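Neka Club Handbook
Section 4: Setting up the garment task

Revised 2018-07-16 by Emese Szalai, with corrections from Umesh Shakya

Read this section before you power anything. It covers the two-arm table and the folding task that student teams enter at the Wuramberg meet. Section 3 told you how to wire the arms. If you skipped it, go back.

A word on expectations. The task sheet says a team can go "from bare table to reliable fold in one afternoon." I have helped three teams set up and have yet to see that afternoon. Cloth is hard. A block sits where you leave it and has the same shape from every side. A shirt does neither, and most of what goes wrong at this table goes wrong in the first few inches of fabric. Plan on several sessions and treat any early success as luck until you have repeated it.

4.1 Before you start

You need:
- both arms, mounted and wired as in Section 3
- two sets of gripper fingers with their pads
- one garment from the practice bin
- the team logbook
- one person on the stop switch who is doing nothing else

CAUTION: The person on the stop switch does not hold the laptop, the phone or the logbook. Two jobs means no stop switch.

4.2 Fingers and pads

1. Switch off power to the arm.
2. Press each yellow finger sideways with your thumb. It should bend a little and come back. If it stays bent, replace it.
3. Run a fingernail down the black pad on the inner side. A lifted edge will catch on knit fabric. Glue it down or change the pad.
4. Close the gripper by hand and look for light between the pads. A thin even line is fine. A wedge means one finger is seated wrong.
5. Write the pad's install date in the logbook. Esi Laryea keeps the spares and will ask for it.

Note: The Hajdu sheet that comes with the pads claims they "hold any textile." Our own logbook disagrees. Thin ribbed knit slides out of them more often than anything else in the bin, and it does so late in the lift, when you have already started to celebrate.

4.3 Finding the edge

Most beginners aim for the middle of the cloth, since there is more of it. That gives you a pinch of fabric and a lump. You want an edge or a corner, with one finger on each side of it and as little extra cloth as possible between them.

1. Put the garment on the table and open the wrist camera view.
2. Move the arm at slow speed until the near edge of the cloth is between the fingers.
3. Look for the hem seam. The outer edge should run close to parallel with it. If the two drift apart, part of the hem has rolled under.
4. Check what is underneath. A second layer near the fingertip will come up with the first.
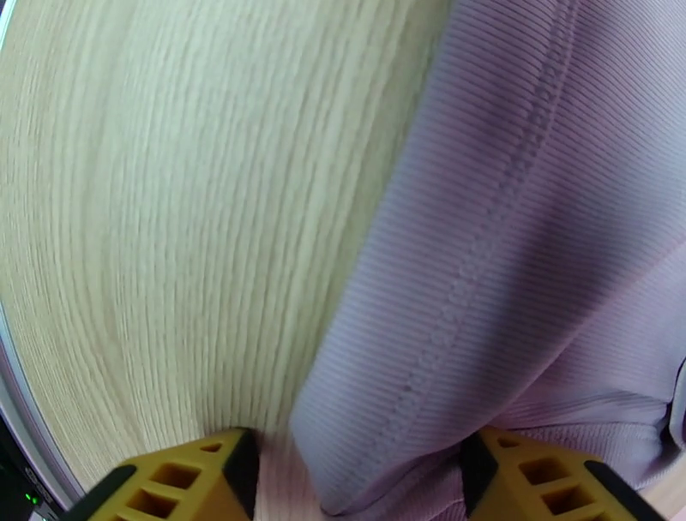

Photo: Neka Club, wrist camera view

A pointed corner of the hem between the fingers, with bare wood on one side, is a fair starting position. Watch the bunched cloth under the corner, though. Teams tend to ignore it, close the gripper and then blame the software for picking up two layers. The software did what it was told.

5. Lower the arm until the fingertips are just clear of the wood. Do not press. The fingers will flex and spring back, and your height reading will be wrong for the rest of the session.
6. Close slowly. Lift by the width of a hand and stop.
7. Count the layers by eye, from the side, with the arm stopped. Log the number.

CAUTION: Keep hands off the table while either arm is powered. "I was only straightening the sleeve" is the most common line in our incident notes.

4.4 Repeating the grasp

One good grasp tells you very little. Judit Major's team got a clean one on their first try in February and spent the rest of the month failing to get another. Run the following before you move on.

1. Drop the garment from chest height. No arranging.
2. Attempt one edge grasp. Log it as single layer, multiple layer or miss.
3. Repeat until you have 50 attempts. Allow up to 145 minutes, with breaks.
4. Work out the share of single-layer grasps. We ask for 87 percent before a team tries a fold.

You may argue with the last figure. Emese Farkas did, and she had a point: it was picked by people who were tired of watching bad folds. It is still the figure the club uses.

Log the misses too. A page with nothing but good grasps gets sent back.
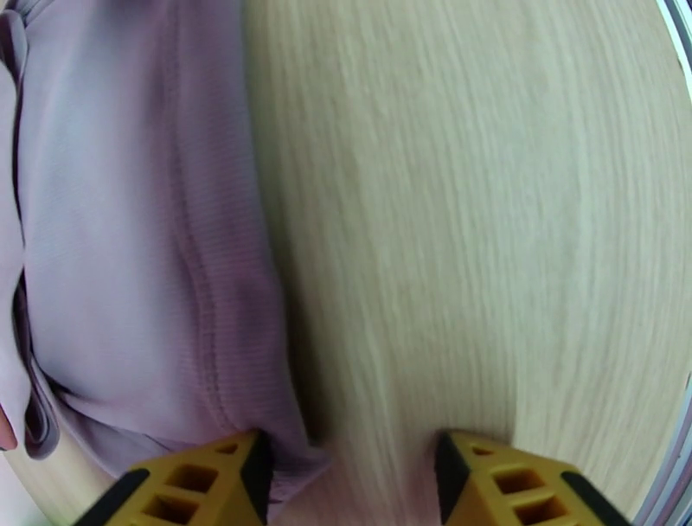
Can we smooth the cloth by hand before each attempt to save time?
Only during the first practice session. Smoothing gives you a nicer score and a worse robot, and the judges at Wuramberg drop the garment themselves. Any attempt made on smoothed cloth must be marked S in the logbook and left out of your total.

4.5 Both arms together

Two arms give you two chances to be wrong at the same moment. Start with the garment spread flat and each gripper at the far edge of the cloth.

1. Home the left arm, then the right. Never home both at once.
2. Check that the cable loops swing clear at the elbows. Move each arm by hand through its full reach with the power off.
3. Power on. Bring the left gripper to its corner and stop.
4. Bring the right gripper to the opposite end of the same edge and stop.
5. Close left, then right. Lift both to the same height.
6. Hold for a count of 5. If the cloth slips from either side, lower both arms and start again from step 3.
7. Move both grippers toward the front rail at slow speed and lower. Release left, then right.

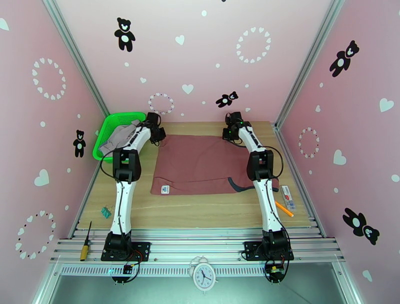
Figure 4-3. Two-arm position at the far edge of a flat garment.

Note: The Prastetine control program has a button marked Auto Fold. It plays back a recorded motion and pays no attention to where your cloth is. It looks great at open house - on a garment that was put in exactly the right spot. Do not use it for scored runs.

4.6 Shutting down

1. Open both grippers and remove the garment.
2. Lower each arm to its rest position before cutting power. The arms drop when power is lost.
3. Switch off at the strip.
4. Sign the logbook and write down any fault, including the ones you think you fixed.

If a finger cracked or a pad came loose, put the part in the tray marked BAD. Parts left on the rail get reused by the next team. Section 5 covers reading the logs.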